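Girness Home Notes: Desk Tips from a Robot Study

I've been tidying desks for longer than I care to say, and I never thought I'd pick up a trick or two from a research report (with coffee, at seven in the morning!), but here we are. The Minditz study looked at how well a robot could learn to tidy up small desk things, using 1,917 tries around an ordinary mesh organizer, and a good bit of it works just as well for the rest of us.

The part I liked best was about where things start out. When the eraser began in the same place every time, the robot did fine there and then went to pieces once it was moved. When the team spread it over 16 starting places, it managed 55 tries out of 100 in places it had never met before.

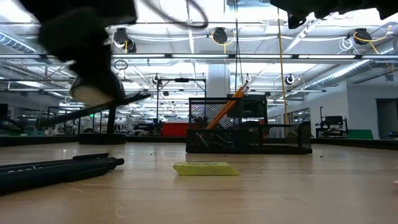
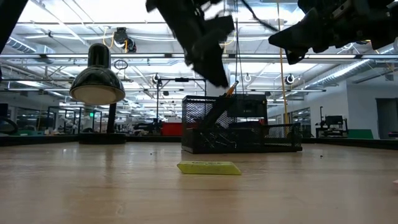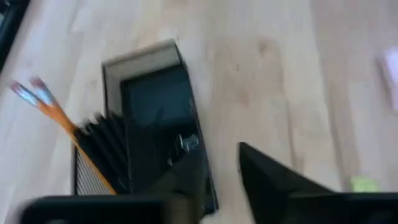

The mesh organizer on the wooden table, with pencils in it.

So, for your own desk:

Leave a clear hand's width in front of the organizer. Crowded approaches gave the robot the most trouble, and my knuckles agree.

Stand pencils in the tall part and keep the low tray for short things.

If you're teaching a child to put things away, start the eraser somewhere new each evening. It's slower at first, but the habit travels better to other rooms.

Next month, drawer dividers!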